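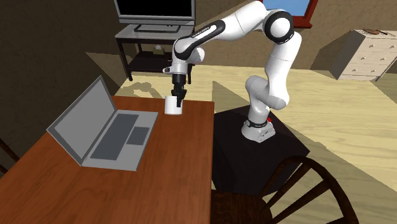
Revised rules for simulated manipulation trials

Revision 8 of the simulation trial rules takes effect on 17/12/2025. It replaces the September text and applies to every tabletop task run at the Skorumov and Kokska sites, including tasks already in the queue. Trials finished under the earlier text keep their status and do not have to be repeated. The main changes are listed by section number.

Section 2, scene files. A scene file must be frozen before the first counted trial. Frozen means that object positions, friction values, masses, lighting and the mounting point of the arm are all stored under one version number. Moving a mug by one centimeter makes a new scene. Furniture that the arm cannot reach is still part of the scene, as it can block the view or change the shadows on the work surface. Sites that randomize object positions must store the random seed and the limits of the range.

Section 3, approach and grasp. For open-topped objects such as mugs, a vertical approach with the fingers straddling the rim is the default. Other approaches are allowed if the task sheet names them. The commanded finger depth below the rim has to be written in the log, together with the closing force limit. Contact between the fingertips and the tabletop counts as a fault even when the object is lifted correctly. In the September text this was a warning only.

Section 4, definition of success. The object must be clear of the surface and held still until the end of the hold period given in the task sheet. A grasp in which the object passes through a finger, or sticks to it with no contact force reported, is recorded as a physics error. Physics errors are counted separately and are not removed from the total. Murdo Ogilvie found 53 such cases in the September logs that had been entered as successes. The corrected tables are in the Mivalex archive.

Section 5, bystander objects. Any object on the table that is not the target, a laptop for example, must have a collision body. Visual-only models are no longer accepted inside the reach of the arm. Touching a bystander object ends the trial. The simplified shapes used for laptops and dishes remain acceptable provided the collision body is at least as large as the visible one.

Section 6, number of trials. A result may be quoted outside the group after 90 counted trials on a single frozen scene. Results from different scenes may be shown side by side but may not be pooled. The September review covered 234 trials, and over half had to be set aside for pooling.

Section 7, transfer to hardware. A pass in simulation does not authorize a run on a physical arm. The Carnegie cell still requires its own risk assessment, a reduced-speed first run and a signed check of the emergency stop. Elfriede Aigner keeps the sign-off sheets. Joint limits in the simulated arm must match the limits set on the physical controller, including any that have been narrowed locally.

Comments on Section 5 should go to Beathag Farquharson, preferably with the scene version number. Requests for exceptions go to Oisín Duggan and need a stated end date. The old task sheet template will be rejected by the upload form once the revision is in force.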